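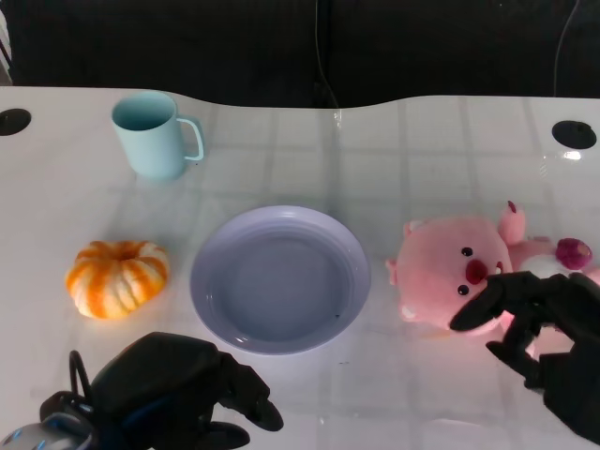

Stirnever two-arm packing station, after one season

Bought for: gift set line, small shop, mixed goods
Price paid: not telling, but we financed it
Would buy again: probably yes, with a different service plan

Quick one because August orders are already piling up and I said I'd write this weeks ago.

We do mixed gift sets. Mugs, plates, plush, seasonal stuff. Nothing the same shape twice, so the old pick arm with the suction cup was useless to us. Plush just fell off it. The Stirnever has two hands with real fingers and it handles soft toys better than I expected. Ribbed things too, the little pumpkins are fine. Plates are the weak spot. Flat on the table it goes for the rim, misses, goes again. We lost a few the first week and now plates go in by hand.

Setup took 2 days. The manual says one. The Ruggiero software is clean enough, big buttons, but every new item has to be taught and teh teaching is slow. Figure most of a morning for a plush with floppy ears, less for a mug. Whoever teaches it needs patience and a chair.

Speed – 60 sets an hour on a good run. Our people beat that easy before lunch. After lunch, no.

Now the part the sales page skips. What it did to the jobs.

Gualtiero Greco ran that bench for years. He doesn't pack much now, he teaches the hands, clears jams, checks the finished boxes. His wrists hurt less. He also says the day is longer, and I believe him. Watching is more tiring than packing when you're used to moving. We split it after a month so everyone does half a shift watching and half on the hand line, and the grumbling dropped a lot. Should of done that from day one.

No one was let go. We did skip hiring for the busy season, two people we would normally bring in. Put that in your math and be straight with your crew about it before the crate shows up. I wasn't, and Aldo Bassi heard it from the delivery driver. Bad week.

Also it's quieter at that end of the room. People used to talk across the bench. Moved the hand line closer – helped some.

Good:
Soft goods, odd shapes
Stops right away if you reach in
Less wrist pain

Bad:
Plates
Error 1658, means "check cable", any cable, good luck
Phone support closes before our second shift starts

If you pack the same carton 2000 times a day get something simpler and faster. For mixed bins like ours, four stars out of five. Three if you do a lot of dishes.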